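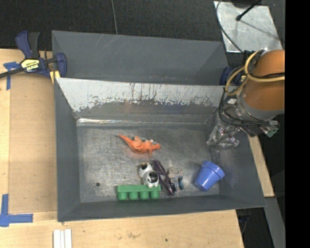

1/ Week nine of the bin project. Posting notes as I go again, mostly so the four of us have them in one place and the other groups at Hurnulstead can pinch anything useful.

2/ For anyone new: second-year robotics module, group of four. Me, Samah Kabbaj, Karim Ragab and Tadeusz Stępień. The task is to pick toys and odds and ends out of one metal bin and put them in the one next to it. Mahmoud Hamdy runs the module and marks it.

3/ Marking is on 50 attempts in a row with no hands in the bin. A pick counts if the object ends up in the other bin. Dropping it on the table is a miss. Dropping it back where it came from is a miss too, which we argued about and lost.

4/ The set at the moment includes the orange dinosaur, the black and white animal, a green block with knobs on, a shiny dark purple thing, a little figure with a greyish top and a blue plastic cup shaped like a flowerpot.

5/ The dinosaur is the easy one. Orange on grey metal, so the segmentation finds it nearly every time. Lying on its side it has a decent thick middle to grab. The tail is the only trap. If the grasp point lands on the thin end it swings and slips out.

6/ The grey-topped figure is the hard one. The top half is close to the colour of the bin floor and the software keeps finding only the blue and dark part. So it aims low and gets a bad hold. Samah has been at this for a fortnight.

7/ Her fix so far is to trust depth more and colour less when the two disagree. Better on the figure, slightly worse on the purple thing, where the shine leaves holes in the depth. We're leaving it in for now.

8/ The cup is fine standing up and awkward on its side. With the rim up against the sloping wall there isn't much room for the fingers on that side. Karim wants to come in from the narrow end and drag it towards the middle first, then pick. I think a drag should be its own action. He has written it as one action. It works so I've stopped complaining.

9/ Clusters. When things are bunched up and touching, the planner sometimes treats two as one object and goes for the join. The animal on top of the edge of the green block is a typical case. You want the animal first, then the block. We now sort candidates by height and take the highest. Simple, and it did more for us than the clever version did.

10/ Bins. Please clamp your bins. We lost most of a session in week four to a bin that had crept along the table, so every grasp was off by the same amount and we were hunting for it in the code. Bar clamps on the edges and blue tape on the table sorted it.

11/ Related: check the clamps when you start. Tadeusz does it at 9 when the lab opens and writes it in the log. Kenza Benmoussa's group has started doing the same.

12/ The floor of the bin is scratched to bits by now. I worried the scratches would confuse things and they mostly don't. Reflections are worse. Bright objects throw a bit of their own colour on to the metal and the mask can come out fatter than it should. We trim the masks by 5 pixels all round and that seems to be enough.

13/ Cable routing. The first version of our wrist limits let the arm turn far enough to pull the cable loop tight. Nothing broke. We tightened the limits and lost a few approach angles near the far corner. I'd make the same choice again.

14/ Data so far: 580 logged attempts, all with before and after pictures and a label for why it failed if it failed. The labels are the useful bit. "Slipped", "missed", "grabbed two", "planner gave up". Start doing this in week one. We started in week three and I wish we hadn't waited.

15/ Most common failure now is "slipped", mainly the purple thing and the animal. Both smooth. Slowing the lift for the first few centimetres helped. Closing harder didn't do much for either.

16/ Someone asked what we're using for the software. The planner is Simorel, the department's own, which every group gets. The perception part we wrote ourselves, starting from last year's Ouazzani group code, which they left well commented. Thank you to them.

17/ Also asked: do we reset by hand? Yes, up to 12 times an hour when it's going well. Tip everything back in, give it a shake, start again. It's dull and we take turns.

18/ We did try placing the objects neatly to save time and the results looked much better than they should have. Went back to tipping. If your numbers suddenly jump, check who did the resets.

19/ Small thing that cost us an afternoon: the other bin sits right behind the first, and the place position was set a bit too near the shared edge. Long objects like the green block caught the rim on the way over. Raised the carry height and moved the drop point back. Fine since.

20/ To do before the marked run: finish the grey figure fix, retest the purple thing, decide whether Karim's drag stays as it is, and write up the mask trimming properly with a table. Samah has the table.

21/ We also have to swap in objects we haven't seen. Mahmoud picks them in the morning and won't say what they are. Zilside, the group before us on the rota, got something soft last term and had a rough time with it. We've been practising with a rolled-up sock.

22/ The sock goes in all right. It doesn't always come off the gripper at the other end. Tadeusz is adding a small open-and-shake at the drop point and we'll test it next session.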